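Search reviews... Go

Gritgate pointing trowel and joint raker set: six months on a brick wall
By Leszek Pietrzak
5 Sep 2022
628 views | 14 comments | Share

I bought this set in February to repoint the side wall of our house and the garden wall that joins it. The old mortar had gone soft in places and a previous owner had patched it with something much too hard, so there was plenty to rake out before I could put anything back. I paid for the set myself.

You get four pieces in a canvas roll: a wheeled joint raker, a narrow pointing trowel, a brick jointer with two curved ends, and a small flat hawk. There is also a folded instruction sheet, which covers the raker well and says almost nothing about the rest.

The raker

This is the part I bought the set for. It has two wheels that ride on the face of the brick and a hardened nail between them that you set with a thumbscrew. On soft mortar it is fast. I set the depth to a little over half an inch and did the lower part of the side wall in an afternoon, with a dust mask and a lot of sweeping.

On the hard patches it skates. I went back to a plugging chisel and a club hammer for those, and I would not expect any hand raker to do better. The thumbscrew also works loose. I was checking it every few feet until Grażyna Dudek, who lives across the road and has done a lot more of this than I have, told me to put a rubber washer under it. That fixed it. Gritgate should put one in the box.

The nail wore down faster than I would like. I changed it once before the end of the first wall and there is only one spare. Replacements are easy to get from Wibisono, but they sell them in bags of 200, so I now own more than I will ever use.

The trowel

Good. The blade has a bit of spring and the edge is straight. It fits a three-eighths joint without smearing mortar on the brick, provided the mix is stiff enough. The handle is short and sits well in a medium-sized hand. My brother-in-law has big hands and found it cramped.

The jointer

Fine for straight runs. The trouble came at the inside corner where the two walls meet. The jointer is long, so one end hits the second wall before the other end has reached the last joint. I finished the corner with a short piece of copper pipe bent to a curve. If your job has a lot of corners, buy a short jointer separately. The Clelham one is cheaper and worked better there when I borrowed one, though it has a rough plastic grip that gave me a blister.

The hawk

Too small. It holds enough for two or three bed joints and then you are back at the bucket. I used it for the first few days and then cut a square of plywood and screwed a handle on it.

Cleaning and storage

Everything except the raker can be scrubbed in a bucket. The raker needs to be brushed out dry, and the wheels want a drop of oil now and then. I left the trowel out overnight once and it had a little surface rust the next day. It came off with steel wool.

Is it worth buying?

For one or two walls of old lime mortar, yes. For a house pointed in hard cement, save your money and rent a grinder with a dust shroud. If you already own a decent pointing trowel, see if you can get the raker by itself. Eltaddale used to list it that way, but the page was gone when I looked last week.

Raker: 4 out of 5
Trowel: 5 out of 5
Jointer: 3 out of 5
Hawk: 2 out of 5

14 comments | 37 shares

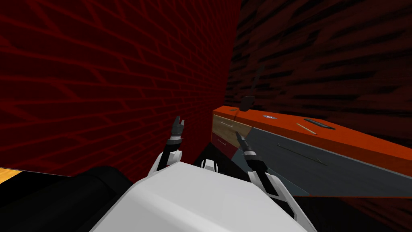

Two brick walls meeting at an inside corner, in a computer rendering.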